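Home | Kitchen | Laundry | Bath | Workshop | Search

Making a Bar of Soap Last

A bar left in a puddle goes soft on the bottom and is gone in half the time. Most of the fixes are cheap.

Unwrap new bars when you bring them home and leave them on a closet shelf for a few weeks. Air gets to them and they harden up. I keep mine on a rack from Masholm, turned once in July when it gets sticky in here.

At the sink, use a dish with holes or ridges. If all you have is a plain bowl, that works too, but pour it out every night and stand the bar on its edge until morning. A small white bowl is good for this, as you can see the scum building up and know when to wash it.
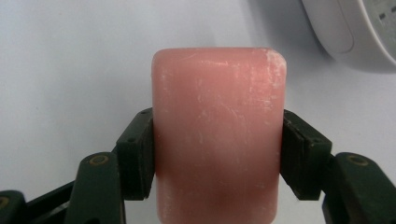
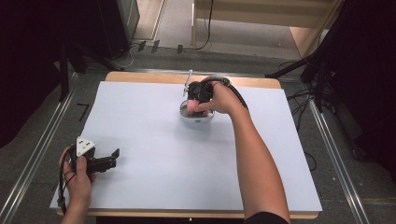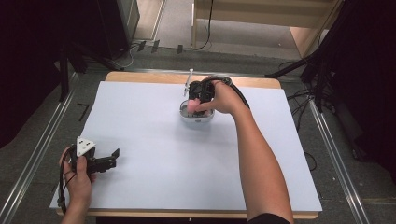

Pink soap, first picture; small white bowl, second and third.

White scuffs and a chalky corner are nothing to worry about. They come off with the first wash. Deep cracks are different. Cut a cracked bar in two and use the halves one at a time.

Save the slivers in a jar. When you have 235 grams, grate them, add 40 milliliters of water and warm them over a pan of simmering water, stirring now and then. Press the paste into a greased mold and leave it to dry for a month before using it.

To clean the bowl, soak it in hot water with a spoonful of white vinegar, then wipe with a cloth. Don't use a scouring pad on a glazed bowl. It dulls the finish and the next lot of scum sticks harder.

Rawiri Fairweather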